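May, bench notes, second notebook (the first one is full and lives on the shelf over the kettle)

Spent most of the day on memory and coin cells, and I want to get it all down while it's fresh, even the dull parts, because last spring I was sure I'd remember how I sorted out the Brurkbridge desktops and then I had to work the whole thing out again from scratch.

The Barness office machines are all from the same few years, which makes life easier in most ways. They were shut down, stacked in a storeroom with no heat, and left there a long while before they came over to us. So the first thing every one of them does on power-up is complain about the time and date. I put a fresh coin cell in before doing anything else now. It feels wasteful to spend a cell on a board that may turn out to be scrap, but the other way around I kept chasing settings that weren't there the next time I switched on, and I lost an entire afternoon that way to a boot order that wouldn't stick.

Cells measured with the meter as I pulled them. Most were under 2.5 volts, a few were practically flat, and a couple read close to 3 with no load and then sagged the moment the board asked anything of them. I've written "no load" and "in board" as two columns on the sheet from now on. If you only have time for one, take the in-board reading! The other one has fooled me more than once.

A small note on getting them out. The clip on these holders is a springy little tongue, and the cell wants to leap out sideways. Push the tongue back with a plastic spudger and keep a finger over the top. I used a small flat screwdriver on the first one and scratched the board right next to a trace -- a light scratch, no copper showing under the loupe, but it gave me a turn. The plastic spudgers are in the mug with the brushes. Please put them back in the mug.

### Memory

On to the sticks. We had a shoebox of loose modules, pulled by different hands over the winter, and I finally went through it. I made piles by generation first and by size after that, and I have to say the labels are a great deal less help than you'd hope. Some makers print the size right there in plain type, some bury it in a part number, and two had no sticker left at all, only a gummy rectangle where one used to be. Those went into a known good machine to see what it would report.

My test routine, so that we're all doing the same thing:

- one module at a time, in the first slot, with everything else out
- contacts wiped with isopropyl on a lint-free cloth, left to dry while I fill in the line on the sheet
- full pass of the memory tester, all patterns, case open
- if it passes, mark the corner with the green paint pen
- if it fails, move it to the second slot and run it again before calling it bad

That last step earned its keep today. Three sticks failed in the first slot and passed in the second, one after another, and I'd already reached for the red pen when it dawned on me that three bad modules in a row out of the same box was a bit much. It was the slot. There was a fine grey fluff packed down in it, the kind you can't see until you shine a light along the slot instead of down into it. I blew it out with the hand bulb, followed up with the soft brush, and all three sticks passed in the first slot too. I've gone back and re-marked the sheet with a squiggle beside each one so you can tell which readings came from before the cleaning.

I'd still like to know how many perfectly good sticks went into the recycling drum over the winter for that very reason. Best not to dwell on it, I suppose, but do check the slot.

By mid-afternoon I had enough 8 GB modules to make up matched pairs for most of the machines that are going out as 16 GB. Matched here means same maker and same speed. I did try a mixed pair out of curiosity, one faster and one slower, and it ran perfectly well at the slower speed for a full pass and part of a second. So it's fine in a pinch. For anything leaving the building I'd sooner they match, since whoever opens it up next will thank us, or at least won't curse us.

### The long pass question

Samer Shboul and I went back and forth over lunch about how long to test. He likes one pass per machine and out the door. I like to leave them running overnight. We've both got a point, I think. His is that we have nearly 351 tickets in Tindo waiting on something or other, and a night on the tester is a night that bench position can't be used. Mine is that the one machine we had come back in the winter threw its errors only once it had been warm for hours, and the person using it had put up with it freezing for weeks before she mentioned it. She was very nice about it and I felt awful.

What we settled on, over the last of his mother's date cookies: one pass for each stick alone, then one overnight run with the finished pair in the machine they're going to live in. If that proves too slow we'll talk again. I've added a field to the Tindo ticket for it, called "night run," and it takes a plain yes or no. Don't type an essay in there, the report chokes on it. (I know this from having typed an essay in there.)

### Supplies

Kassab sent the coin cells, a strip of 5 to a card, and they're good ones as far as I can tell. All of the ones I measured were above 3.2 out of the package. They've gone in the second drawer, well away from the steel wool, and I'd like to keep it that way for reasons I hope are obvious. The used ones go in the jar with tape over both faces. We're low on isopropyl and on the narrow zip ties. I've put both on the list, and thermal paste as well; there's a tube left but it's gone stiff and comes out in crumbs.

Also, whoever borrowed the good number two Phillips, it has been replaced in the rack by a worse number two Phillips. I'm not cross. I would love to have the good one back.

### Loose ends for tomorrow

The processors are the next job. Each one gets looked over for its grade before it's matched to a board, and any board waiting for its chip should have its socket looked over under the lamp before anything gets lowered into it. Check for fluff there too while you're at it, and don't use the brush in a socket for any reason at all, only air from the bulb, held well back. A bristle caught on a contact is a sad way to lose a board. If a socket looks doubtful, write it on the ticket and leave it for me, I don't mind doing the squinting.

I want to try the light-along-the-slot trick on the expansion slots as well. My guess is that a few of the "dead" graphics cards on the bottom shelf are in the same boat as those three memory sticks, and I'd be so pleased if even a couple of them could be brought back. They should be tried in a slot we know is clean, with the monitor plugged into the card and not into the board (I did that for longer than I care to admit this morning).

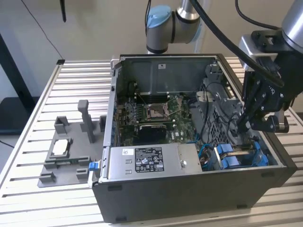 One more thing on the overnight runs before I forget: turn off the display sleep on the shared monitor, or you'll come in to a black screen and have the same little fright I did. The tester was fine underneath, still going. Sheet is clipped inside the back cover, with the squiggles explained at the bottom.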